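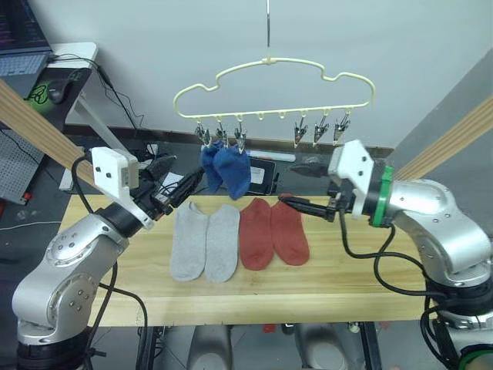 Laundry robots and the sock problem

I have been reading the Lendari offer for a week now and I still can't decide if I'm annoyed by it or a little bit tempted. Probably both. For those who missed it, Lendari is selling a two-arm kit that is supposed to learn small household jobs, and the job they lead with is hanging socks. Socks! Of all the things in my house that need doing, they went for the one I can do while watching TV.

The price for the arms alone is $2000. Then there's the "task pack," which is $20 a month, and which you need if you want any of the jobs that come trained. You can skip it and teach the thing yourself, and the brochure makes this sound like teaching a kid to tie a shoe. My friend Manee Klinhom did it with the older Kander kit last year and told me to budget my evenings accordingly.

What a sock actually asks of a machine

I'll give them credit for picking something hard. A sock has no fixed shape. You pick it up in one spot and the rest of it goes wherever it wants. The clip has to be opened, the cuff has to go in, and the clip has to close on it without grabbing so little that the sock drops off later. And the clips swing. Two blue socks on a cloud-shaped plastic hanger doesn't look like much of an achievement until you think about doing it with two pinching fingers on each hand and no sense of touch worth mentioning.

But look at how much help the robot is getting. The gray pair and the red pair are laid out flat, side by side, toes all pointing the same way. Anybody who has emptied a washing machine knows that's most of the work already done. My socks come out in a wad, half of them inside out, one stuck in the sleeve of a sweater. The product page doesn't say one word about the wad. I wrote to their support address and asked, and got back a link to the product page.

The number

The line that gets quoted everywhere is 827 out of 1000. That's how many socks Lendari says the kit hung correctly in its own test. Fine. So it misses 173, and I would like to know what a miss is. Did it drop the sock on the table, where it can try again? Did it knock the hanger off the hook? Did somebody have to walk over and fix it? Those are three very different evenings at home, and they all get counted the same way.

I'd also like to know how long one sock takes. There's no time given anywhere, and when a company leaves the time out I assume it isn't flattering.

Nobuhle Matlala, who comments here a lot and knows more about this stuff than I do, says I'm being unfair. Her argument is that a kit like this is for people who want to tinker, and the sock job is there to show what the arms can handle. If it can manage cloth and a springy clip it can probably manage a lot of duller things. I take the point. I just wish the brochure took it too, because the brochure has a tired parent on the cover and the words "get your evenings back."

Where would you even put it

Two arms on pedestals with a table in front of them, cables looping off both arms, a laptop on a shelf nearby. That's a work area. I have a laundry closet with a folding door. The hanger also needs to be up on something in reach of both arms, and I don't see that anywhere in what ships with the kit. The parts list has arms, mounts, grippers, cables and a power supply. The hanger is "not included," in small type, on page two.

Compared to the others

Betex has a cheaper one-arm kit that doesn't pretend to do laundry at all, and I respect that. Sasaki keeps promising a two-arm version and keeps moving it back, last I heard to January. If you want two arms right now, at this price, Lendari is pretty much it, and I suspect they know that.

So am I buying one? Not at the moment. I'd want the time per sock, a clear answer about what counts as a miss, and one video, start to finish with no cuts, that begins with a basket of wet laundry. If they put that up I'll watch the whole thing and write about it here, even if it makes me look silly.

If any of you have paid for the task pack, please leave a comment and tell me what happens when you cancel it. Do the trained jobs stay on your machine? I asked support that one too and I'm still waiting.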